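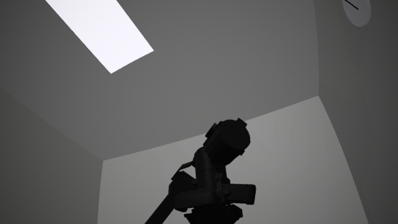

室内顶棚及矩形灯板,效果图

Drosto小剧场 演出前安全检查表(带批注)
剧目:《瓦努斯的梦》(Vanus),独幕,无中场休息
检查日期:2024年10月18日
场地:二层209室,黑匣子
填表:舞监
状态写法:合格 / 整改 / 待复 / 不适用

先说一句,批注写得急,错字自己猜。上一版表是三月份巡演用的,场地不一样,很多项对不上,这次重排了。没改完的地方照旧版走。

一、入场与疏散

1.1 观众主门双扇全开,门吸有效
合格。
批注:右扇门吸松,开到底会慢慢回弹。先用沙袋顶着,沙袋靠墙放,别放门口正中,上次彩排自己人就绊了一跤。

1.2 侧门(演员上场门)演出中不上锁
整改 → 已改
批注:导演要求盲人出场前门必须关严,不能漏走廊的光。可以关,不能锁。插销已经拆下来放舞监台抽屉。谁都不要再装回去。

1.3 疏散指示灯常亮
合格。
批注:有人问能不能拿黑布蒙一下,说全黑那段“梦不成立”。不能。不讨论。灯光那边已经把全黑改成极暗蓝,看过一遍,效果还行,观众不会因为一块绿牌子就出戏。

1.4 观众席通道净宽
合格。
批注:第一排加座撤掉。票务那边还挂着加座的票,赶紧下。

1.5 迟到观众引导
待复
批注:开场前十来分钟是孩子独白,台上几乎没光,这时候放人进来必摔。定的是等第一段音乐起来再放,走左侧,领位手电朝地。领位还没全部通知到。今晚开门前再说一遍。

1.6 实际入场人数上限200,含站位,含工作人员
合格。
批注:含工作人员!上回没把乐手算进去。门口计数器归零再开门。

1.7 开演前安全广播
合格。
批注:录音重录了。旧版最后一句跟戏的第一句台词叠在一起,观众以为是戏,笑了。新版前后各空几秒。

二、舞台地面

2.1 台面平整,无翘边无钉头
整改
批注:下场口那块板翘边,已压回,补了胶带。胶带只是临时的,演完这轮要换板。
再批:演员光脚的有两个,开演前用手摸一遍台面,别光用眼睛看。

2.2 荧光定位标
待复
批注:“过街”那段的四个点位要重贴,昨天拖地拖掉了两个。盲人演员那副墨镜是真看不清,不是演的,点位贴了他也看不见,只能靠搭手的演员带。所以带的人必须站外侧(靠台口一侧)。导演想让她站里侧,画面好看。安全这边意见:外侧。已经跟导演说定,按外侧走,别到时候又临场改回去。

2.3 台口边缘提示
合格。
批注:白色细条,观众看不出来。墨镜演员排练时踩线一次,之后台口退一步走位。舞监在提示本上标了,到点盯着。

2.4 湿区(婴儿出水那场)
整改 → 待复
批注:这条最麻烦,单列在第五部分。

三、转台(旋转木马)

本剧最大风险项。每场必查,两个人查,一个看一个动手,不许一个人又看又动手。

3.1 急停按钮,台侧一个、舞监台一个
合格。
批注:两个都按过,都停。台侧那个被幕布盖住了,幕布往后收,拿夹子夹住。急停位置每个演员都要能闭着眼指出来,包括只有一句词的。

3.2 启动前口令
合格。
批注:口令固定,“转台准备”,等台上回“好”,再启动。没听见回话就不动,音乐可以等。乐手知道,会多绕一圈。

3.3 转速
合格。
批注:排练中途有人要求快一档,说偷着骑上去的那群孩子要有“逃命的劲儿”。劲儿演员自己给,转速不动。档位旋钮贴了封条,封条破了就停用,先查。

3.4 木马立杆固定
整改 → 已改
批注:道具709号马(缺耳朵那匹)立杆底座有一点晃。螺栓重新上紧,加垫片,画了记号线。每场前看记号线对不对得齐。对不齐不让骑,演员改站旁边扶杆,这个替代走位排过,台词不用变。

3.5 同时上转台人数
合格。
批注:按排练定的人走,不加。谢幕不上转台。首演那晚有人谢幕高兴了跳上去,记过一次了,别有第二次。

3.6 服装与转动部件
整改
批注:最后上场那条长披肩会拖到转台缝里。服装说剪短不好看。那就别起来,别两个别针,里侧。别针不要用开口的。
再批:看了改后的效果,更像逃出来的人了,服装自己也认。

3.7 转台缝隙异物
合格。
批注:掏出来一颗扣子一个糖纸。糖纸哪来的,台上不许吃东西。

3.8 转台手动复位
待复
批注:断电以后要能两个人推回零位。上次推得动但很费劲,轴那边要加油。油到了没人签收,在门卫那儿,谁路过拿一下。

四、灯光、电、吊挂

4.1 灯具保险链
合格。
批注:全部拉过。台口上方第二根杆上有一条链子扣反了,能用,但是扣反了,已正过来。

4.2 调光台(Um)备份场次
合格。
批注:备份存了两份。昨晚改过的cue:盲人消失那一下,由切光改成慢收。慢收期间转台不许启动,等灯到位再给口令。灯光和转台的顺序写进提示本了,红笔。

4.3 频闪
不适用
批注:原剧本有,取消了。门口告示还写着“含频闪”,摘掉,免得观众问。
再批:换成“含突然的黑暗及较大声响”。这个是有的。

4.4 线缆过道压线槽
整改 → 已改
批注:音响这边新拉了一根线,横着过上场门,没压。压上了。下次拉线先说一声。

4.5 配电箱前无堆物
整改
批注:又是服装箱。第三次了。搬走。不要写“暂放”两个字就当没事。

4.6 景片吊点(Jultel绳具)
合格。
批注:街道那块景片最重,绳子没有起毛,扣都锁了。升降时下面清人,喊“头顶”。喊的人要大声,别不好意思。魔术师出场跟这块景片升起是同一个点,他习惯提前半步,排练已提醒,今晚再提醒。

4.7 应急照明
合格。
批注:断主电试过,亮。观众席后排那盏有点偏,照着墙,掰正了。

五、水、烟、火

5.1 水盆固定,水量不过线
待复
批注:婴儿从水里抱出来那一下是全剧的重点,导演不肯用干的。那就水少。线画在盆内侧,倒水的人蹲下来平着看。抱出来以后布里的水会滴一路,从盆到台口,后面接着就是过街,墙角那段正好踩上。
处理:盆下铺吸水垫,垫子染成台面色;抱婴儿的演员原地停满一段歌再走;检场趁追光收的时候擦一次。
试过两遍,第一遍擦不完,第二遍擦完了。再试一遍才能写合格。

5.2 水源与电的距离
整改 → 已改
批注:地灯离水盆太近,挪开。灯光说挪开就没有脸上那层水光了。换成高位侧光补,脸上还是有的,看过,可以。

5.3 水温
合格。
批注:用温水,开场前才倒。别早倒,早倒就凉了,演员手在里面要泡挺久。

5.4 婴儿道具
合格。
批注:布偶,里面配重袋缝死了,查过线脚。湿了以后比干的时候沉很多,演员要用湿的排,别拿干的比划。备用的一个在道具桌左边。

5.5 烟机
合格。
批注:只用低烟,魔法那段。烟量减一点,前排咳嗽。烟散之前木马不转。烟机用完拔电,不是关开关,是拔电。

5.6 明火
不适用
批注:没有明火。蜡烛是电子的。电池每场换新,旧电池不要扔回新电池盒里!!

六、人员

6.1 演员到场签到
每场填。
批注:开场前没签到的打电话,不要靠“我刚才好像看见他了”。

6.2 未成年演员陪同
合格。
批注:演孩子的小演员有家长在侧台,家长坐椅子上,别站幕布边。独白完了直接下,不留在台上看后面的戏,转台那段她老想看,可以去观众席后面看。

6.3 搀扶段落走一遍
每场开门前必走。
批注:就走那一条,从墙角到台口再折回。墨镜戴上走。全速走一遍,半速不算。搭手的演员松手那个点(他被忘掉的那一下),松手以后墨镜演员原地不动,等检场接。排练时他自己摸着往回走,戏是好看,真的很好看,但旁边就是转台。不行。

6.4 伤病与药
合格。
批注:急救箱补了创可贴和冰袋。冰袋是捏一下就冷的那种,别提前捏。喉糖不归急救箱管,自己带。

6.5 通话耳机
整改 → 待复
批注:11号耳机有杂音,时断时续。转台位不许用这个。先给前厅用,前厅能走过来说话。报修了还没回。

6.6 停演权限
合格。
批注:舞监喊停就停。转台操作喊停也停。停下来再问为什么,不要边转边问。喊停不追究,喊错了也不追究。

七、散场后

7.1 水盆倒空,吸水垫晾开
批注:别卷着放,上次卷着放发霉了,一屋子味。

7.2 转台断电,钥匙回盒
批注:钥匙回盒后在本子上打勾。打勾的人就是放钥匙的人,不代勾。

7.3 道具清点,709号马拍一张底座
批注:对着记号线拍,发群里。

7.4 观众席遗落物
批注:有人落下一本剧本,上面写满批注,认为救孩子那段是恨不是爱。写得挺好,先放前厅抽屉,等人来取。

7.5 灯、烟机、调光台依次关
批注:调光台最后关。先关台子的话有两路灯会闪一下,吓过人。

7.6 门窗
批注:侧门从外面锁,人全出来再锁。喊一声,等一下,再锁。

未闭合项(今晚开门前要有结果)

迟到观众引导,前厅全员通知
过街点位重贴
披肩别针
配电箱前服装箱
下场口翘板,今晚先用胶带,每场看
转台手动复位,加油
湿区再试一遍
11号耳机

补充批注:

湿区如果今晚试不过,改用半干的布,盆里留一点水声就行,音响有备用的水声。导演已知,不高兴,但是同意了。

检场鞋底要换,现在那双在湿垫子上会叫,吱的一声,正好在最安静的地方。

提示本第二版作废,桌上那本蓝皮的收走,只认红皮的。两本同时在桌上迟早出事。

Jultel那边的绳具检验单复印一份夹在本表后面,原件在办公室。

下次检查:下一场开门前,从第三部分开始查,转台查完再查别的。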